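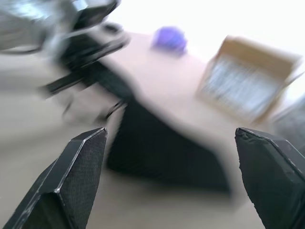 ## Handout 3: Soft black things, and where to put them

Hello again! We got through boxes and rigid stuff faster than I expected in the Motberg room, so I've moved the soft goods session up. Bring your own bags if you have a favorite kind. If you don't, there's a stack of clear ones on the side shelf, and you can use as many as you like.

Black fabric, black cables, black sleeves, black pads - at a glance they're all the same lump. I once spent most of a morning in January hunting for a cable that was folded up inside a cloth I'd already picked up twice. So a lot of what's below comes from me being annoyed with myself.

### The table first

I like a plain, light, matte surface. Beige is great. On a dark bench you lose the edge of a black item, and then you're feeling around for corners with your fingertips. If all you have at home is a dark table, throw an old pillowcase over it and work on that.

Keep the middle of the table for the thing you're working on. Supplies go along the far side, where you can reach them but won't sweep them onto the floor with an elbow. My own back row is usually:

- the open cardboard box, label facing me
- one clear bag for fabric
- one clear bag for cables
- tissues, in a box loud enough to find (purple is good)

Yes, odd little things creep onto the table as well. A small plush toy is allowed. A coffee mug isn't, and I will move it.

### Laying out

Put the piece down flat and stop for a second before you smooth it. Find one edge you're sure about, then work away from it. People want to pat the center first (I still do it!) and all that does is push the wrinkles out to the corners, where they're a pain to get rid of.

For tubes and sleeves, use both hands, one at each end, and hold the thing up off the table while you turn it. If you roll it on the surface it'll pick up lint. Hand it from one side to the other over the middle of the table so that if you drop it, it lands somewhere sensible.
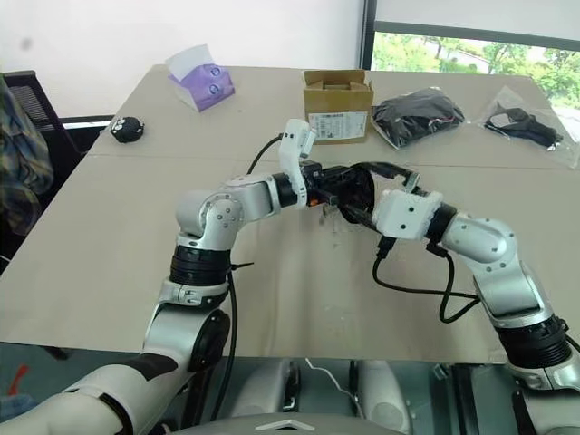

Once a piece is flat or rolled, bag it right away. Don't start a "nearly done" pile. I've seen what happens to those, mostly at my own house, and you end up refolding half of it.

### Bagging

Clear bags only for this class. Gourlay sells a frosted kind that looks lovely and is useless here, as far as I'm concerned. Fabric and cables never share a bag. Connectors snag on the weave, and when you pull the cable out later the cloth comes with it, and there goes your folding.

For cables:

1. Lay the cable out and let it relax into whatever curve it wants.
2. Coil it loosely, following that curve.
3. Tuck the plug on the outside of the coil where you can see it.
4. Bag it, press the air out, and leave the top open until you've checked your list.

For fabric, fold to the width of the bag and slide it in fold first. If it fights you, the fold is too wide. Take it out and do it over - cramming it down with your fist puts in creases that are still there weeks later.

### The box

Leave the printed label alone. Don't tape over the barcode, don't write on it, and please don't peel it off to "start fresh." Your own note can go on a different side. Cables go in first, fabric on top, and if the flaps won't meet without pushing, you need a second box.

### For next time

Pick one drawer at home with a mix of soft and stringy things in it and sort it onto a light surface. Set a timer for 42 minutes if you tend to wander off (I do). Bring me a list of what you found and which pieces gave you trouble. It can be on the back of an envelope.

We'll be in the Firnunport annex for that one. The tables there are narrower, so plan on a shorter back row, and leave your bags under the chair. Parking is on the Vanumdale side, by the gate.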